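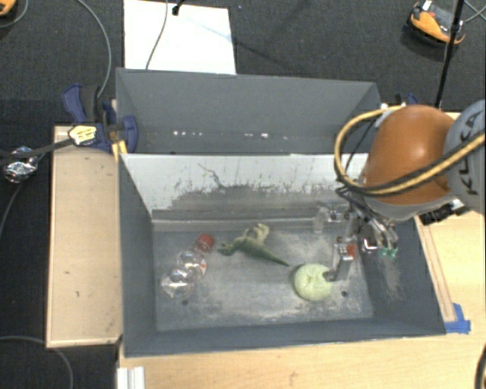 Wian Molefe said the open gray bins were fine for sorting but that people kept treating them as storage, and asked that the meeting deal with this before anything else on the agenda. This was agreed, so the bins are minuted first and the usual items follow.

DRIMESARI TOY AND REUSE ROOM
Minutes of the January meeting, held in the sorting room, 6:15 p.m.

1. Sorting bins

Wian's point is that things put in a bin on one shift are still there two or three shifts later. Toys, plastic bottles for the craft shelf and play food all end up together, and whoever opens up next has to start over. The Saturday shift agreed. The Wednesday shift said they usually clear their bins but had found them full again when they came back.

There was some discussion about whether lids would help. The general feeling was that lids would make it worse, as people would close them and forget.

Agreed: bins are for sorting only and are to be emptied by the end of each shift. Anything that can't be decided on goes on the "ask" shelf with a slip saying what the question is. Slips are in the top drawer under the table.

Agreed: bins stay by the wooden table. They are not to be carried out to the front for customers to look through.

2. Minutes of the last meeting

Accepted with one correction. The item on the side door should have said that the door sticks, not that the lock sticks. The lock works.

3. Toy animals and dinosaurs

These have been coming in faster than they go out. The front shelf is full and the overflow is in bags under the stairs. Two suggestions were made: sell them by the bag at a flat price, or keep the larger ones separate and put only the small ones in bags. The second was preferred. The front desk thought that dinosaurs would still go one at a time if they were displayed where children could reach them – at present they are on the third shelf, behind the puzzles.

Agreed: dinosaurs move to the bottom shelf. Small farm and zoo animals are to be bagged. Price to be settled by the front desk and written on the board.

A question was raised about animals with chew marks. These are not to be put out. If the marks are very light the toy can go in the free box.

4. Play food

Loose pieces of play fruit and vegetables are hard to sell without a basket or a set to go with them. It was suggested that we make up mixed sets. Nobody objected. Soft pieces are to be squeezed before going out, and any that are cracked or sticky thrown away. The Saturday shift has offered to make up the first few sets and see how they sell.

5. Plastic bottles

The craft shelf takes clear plastic bottles, and a lot of them are being left with us. The problem is the condition. Some arrive with drink still in them and a few have leaked onto the shelf paper. The school groups want clear ones with the label off.

Agreed: we take clear bottles only, rinsed, with no label. A sign will go up at the drop-off door. Bottles that don't meet this go straight to recycling and should not go into a sorting bin first.

It was asked whether caps should be left on. Caps off, and into the jar. The jar is nearly full and the school will be told it can be picked up.

6. Cleaning

Hard toys are to be wiped before they are priced. There has been some confusion about which spray to use. The one in the blue bottle is for shelves and tables. Toys are done with dish soap and water, and left on the rack overnight. Soft toys are still not accepted.

The carpet was discussed. Small beads and building pieces get down into it and the vacuum doesn't pick all of them up. A quote for cleaning came from Hafþórsson at $283. The feeling was that this should wait until after the shelving is done, when the floor will need it anyway. Until then, beads are to be sorted on a tray.

7. Shelving

Two quotes were received for the back wall. Gamska came in at $613 with delivery but without fitting. The other firm did not include delivery and has not answered our question about it. Wian Molefe has measured the wall again and the Gamska units will fit if the coat hooks come down.

Agreed: go ahead with Gamska. Wian to order. Coat hooks to be moved to the hallway before the units arrive.

8. Money

The balance stands at $2,979 before the shelving is paid for. The rent has been paid. Sales of puzzles and games were up on last month, baby toys were down. The desk asked for more change in the cash box and this was agreed – $30 in ones and quarters at the start of each day.

9. Item list

The item list is still being kept in Prondatar. Two shifts are entering toys by type and the third is entering them by shelf, so the list can't be searched properly. Everyone is to enter by type from now on. The old entries will be fixed as items sell. There was a request for a printed copy by the table for people who don't like using the computer, and one will be put in the red binder.

10. Other business

The step stool is wobbly. It has been taken out of use and a new one is needed.

A box of board games with no lids was left outside the door overnight and got wet. The drop-off hours are to be added to the same sign as the bottles.

The key to the back cupboard is missing. Please check coat pockets.

The next meeting will be in the sorting room at the same time. Shelving and the bagged animals are to be carried over.

Meeting closed at 7:40 p.m.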